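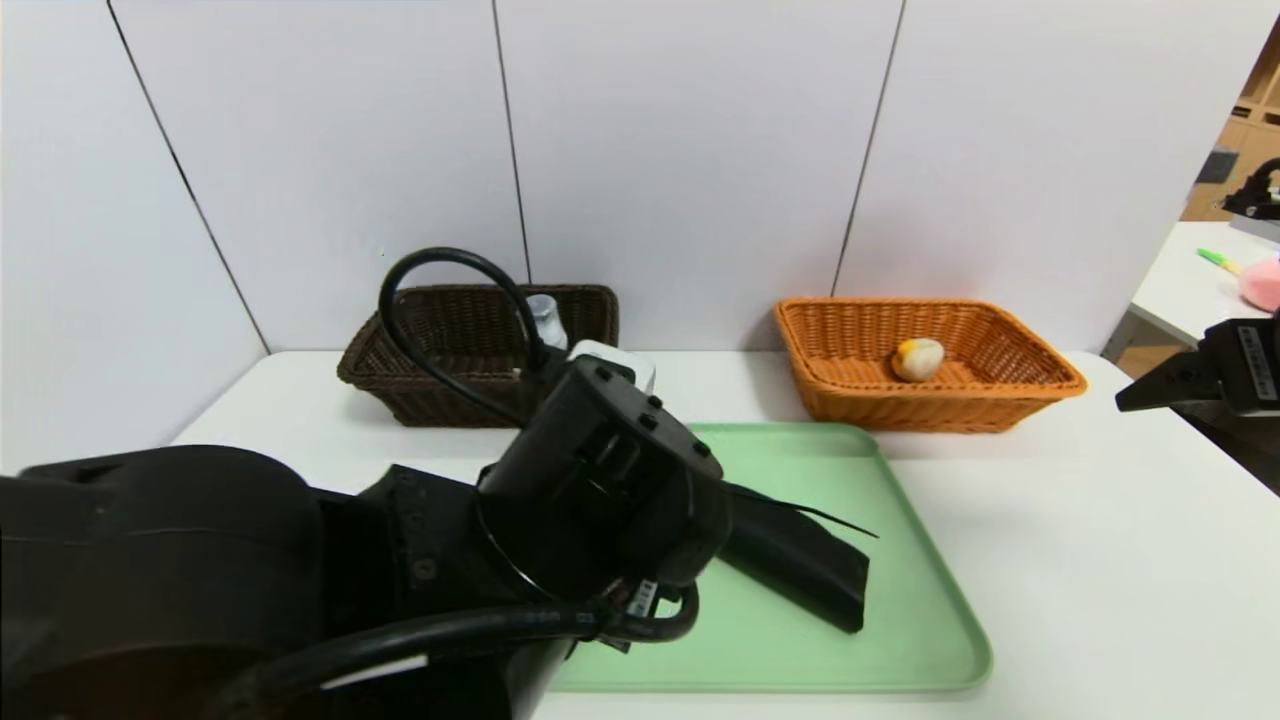 26 de septiembre de 2026. Entradas, por fin

Escribo rápido que me cierro de sueño. Tenemos entradas para Pistia!! Dos, grada alta, lateral. Ghazala estuvo en la cola virtual desde antes de comer, con más de 2000 personas delante, y yo con el móvil en el trabajo recargando como una tonta. A mí me echó la página, a ella no. Me llamó gritando.

Es la gira del disco nuevo, Traltetti, pero dicen que van a tocar entero el primero, Rind, en la segunda parte. Entero. Con la cara B rara y todo. Vasilică no se lo cree, dice que lo mismo anunciaron la otra vez y luego fueron cuatro canciones y un popurrí. Que diga misa.

De teloneros van Brarnley, que no los conocía. Me puse el disco en el autobús, la tercera me gustó mucho, el resto regular. Mucho teclado. Le daré otra vuelta mañana.

Gastos de gestión: 5 euros por entrada. Un robo, lo de siempre. Le debo a Ghazala mi parte, apuntarlo, que en junio se me olvidó lo del otro concierto y me dio una verguenza tremenda.
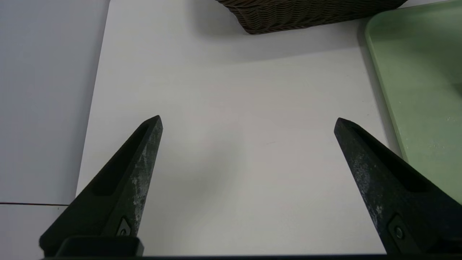 Y luego el hotel, que está todo imposible esa noche. Saqib tiene un sofá cama y vive a cinco paradas de la sala, le he escrito y todavía no contesta. Si no, tren de vuelta de madrugada, el 33 hasta casa y a dormir dos horas. Ya lo hice con veinte años, con estos no sé yo.

Xiaoqing quiere venir también pero se quedó sin entrada. Mirar la reventa oficial, abre la semana que vine. Decírselo a Ghazala antes de que compre por ahí a cualquiera.

Llevo toda la tarde con el estribillo de la segunda de Rind metido en la cabeza. Buscar la camiseta vieja, creo que está en casa de mi madre. Me voy a la cama.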